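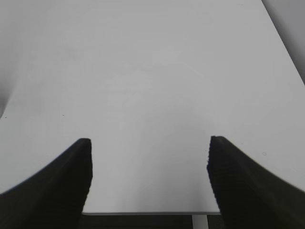 Mesa de trabajo Tikeo, tablero blanco
Ref. 2576
Fabricante: Polat
Distribución: Prevalia

Descripción
Mesa de uso general para puestos de montaje, clasificación, embalaje ligero y ensayo. Tablero liso de color blanco, sin rebajes ni pasacables de serie. Estructura autoportante con patas regulables en altura mediante pie roscado. Se suministra desmontada.

Datos técnicos
Color del tablero: blanco
Acabado: mate, sin textura
Anchura: 215 cm
Regulación de los pies: 2 cm
Peso del conjunto: alrededor de 60 kg
Uso: interior

Montaje
Requiere dos personas. Fijar primero los largueros a las patas sin apretar del todo, presentar el tablero boca abajo sobre una superficie protegida y atornillar desde el centro hacia los extremos. Nivelar con los pies roscados una vez colocada la mesa en su posición definitiva. Repasar el apriete a las dos semanas de uso.

Limpieza y mantenimiento
Paño húmedo y detergente neutro. No emplear estropajos, disolventes clorados ni acetona. Las marcas de rotulador se eliminan con alcohol isopropílico aplicado sobre el paño, nunca directamente sobre el tablero. Para trabajos con cuchilla, utilizar base de corte.

Accesorios compatibles
Bandeja inferior Sandik
Panel trasero perforado Sandik
Juego de ruedas con freno (anula la regulación de los pies)

Los accesorios se piden por separado. El panel trasero no puede instalarse en mesas servidas antes de marzo, que llevan el larguero sin taladrar; para estas unidades consultar el kit de adaptación.

Suministro
Plazo habitual para unidades sueltas: dos semanas. Tableros de recambio disponibles con la misma referencia, añadiendo el sufijo T.

Ficha revisada el 11 de septiembre de 2020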